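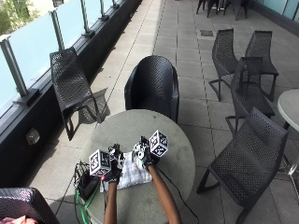 FOR IMMEDIATE RELEASE

Skesta opens its table linen lending library to all of Vosemus this June

VOSEMUS – I've been waiting to write this one for a long time! Starting in June, anybody who lives in Vosemus can borrow tablecloths, napkins, runners and dish towels from Skesta, the little linen shop I run on the Favero side of the river. You borrow them, you spill on them, you bring them back. We do the washing (and the ironing, if it needs ironing, and most of it doesn't).

The lending library began as a shelf behind my register. Customers would come in to buy one tablecloth for a graduation dinner and tell me they'd never use it again, and I kept saying, well, just take one of mine. Last year we made it an official trial, and 164 households signed up. They borrowed for birthdays, for porch suppers, for a very long potluck that used up every yellow napkin in the building. I loved it, and I also ran out of everything by July.

So we've grown. The collection now stands at 3000 pieces, all cotton or linen, in solids, stripes, checks and plaids. A big part of it came from Cao Laundry, which was clearing out its old restaurant stock and let us go through the carts before anything got cut up for rags. I was there until past closing time and went home very happy. Cao will also be doing our heavy washing from now on, and my own two machines can finally have a rest.

People always ask me what they should put on a table, so let me say it for the record: whatever you like. If you're eating outside, though, I'd steer you toward something with a bit of weight to it. A thin cloth lifts at the first gust and takes your glasses with it. Plaids are my favorite for families with small kids, because a pattern hides a lot of tomato sauce, and brushed cotton feels lovely on an evening when it cools down early.

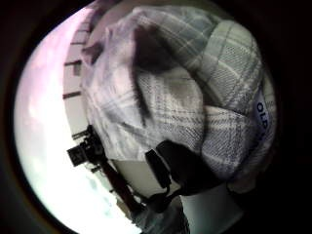 How borrowing works

Membership is $10 for the year, and that covers everybody at your address. You can take home one full table setting at a time, meaning a cloth, napkins for your whole party and a couple of towels for the kitchen. Keep it for up to 3 weeks. If you need it longer, call the shop and we'll work something out (we nearly always can).

Please don't wash anything before you bring it back! I know it feels polite. But a hot dryer sets a wine stain for good, and we'd much prefer to get it while it's still fresh. Shake out the crumbs, fold it or bundle it up, and drop it in the bin by our side door. 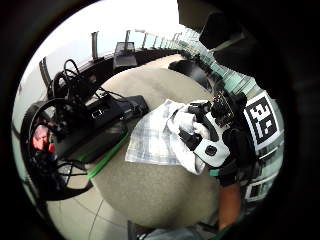
There's no charge for stains or for ordinary wear. When a piece gets too tired to lend, we trim it down into napkins, and when the napkins give out they become cleaning cloths for the shop. I've got one going now that started life as a banquet cloth, and it's still perfectly good on the windows.

We're also setting up a mending table near the front, where members can sit down with a needle and thread and fix a hem or a pulled corner. Supplies are on us, beginners are very welcome, and coffee is on from 10 in the morning.

Donations

Yes, we take them. Clean cotton and linen only, please, in any size and any color. Odd napkins are fine, and so are cloths with old marks on them. We can't use plastic-backed covers or anything with sequins.

About Skesta

Skesta sells and lends household linens in Vosemus. Sign-up for the lending library is at the shop counter, and the full list of patterns is in the binder next to it. Reporters who'd like to visit, see the shelves or borrow a tablecloth of their own can call the shop during opening hours and ask for the owner.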